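Les carnets de Fleruvura

Bon, je vous raconte, parce que Tegwen me tanne depuis le mois d'août pour que je le fasse. J'avais acheté un carton de vieux livres à Dokside, et tout au fond dormait un cahier de 318 pages signé Meenakshi Nadar. Des mémoires ! Écrits serré, à l'encre brune, par une femme que sa famille avait placée à treize ans chez les Kamath.

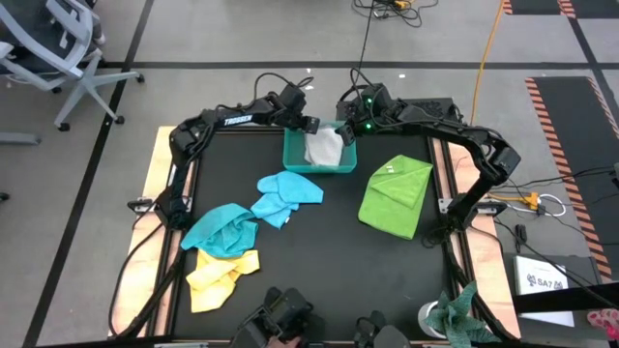
La page arrachée

J'ai lu jusqu'à quatre heures du matin (oui, je travaillais le lendemain, tant pis). Elle raconte la cuisine, les clés qu'on compte chaque soir, et puis Pavithra, la fille de la maison, qui lui apprend à lire en cachette dans la réserve à grain.
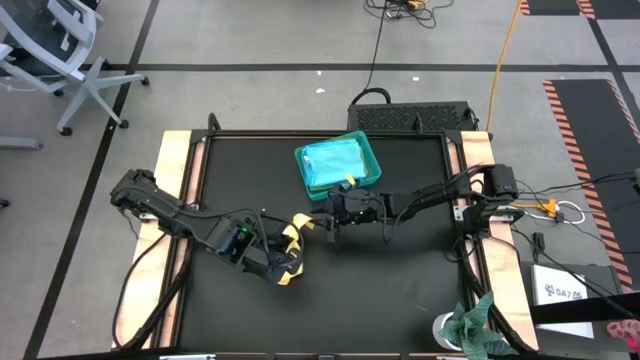
Et là, au moment où elle décide de partir, il manque une page. Coupée net, au ras de la couture. J'en aurais pleuré. J'ai écrit à Oddur Bergmann, le libraire d'Atholm, qui m'a répondu en deux lignes : il l'avait, cette page, et il en voulait 200 couronnes. Le voleur ! 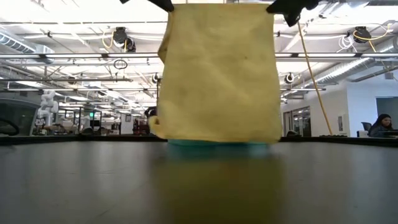
J'ai payé, évidemment. Il n'y avait presque rien dessus, une liste de linge, le prix d'une traversée et, tout en bas, d'une autre main que la sienne : « Prends mes souliers, ils sont plus solides. » J'ai remis la feuille à sa place sans la coller, et j'ai appelé Tegwen, qui dormait.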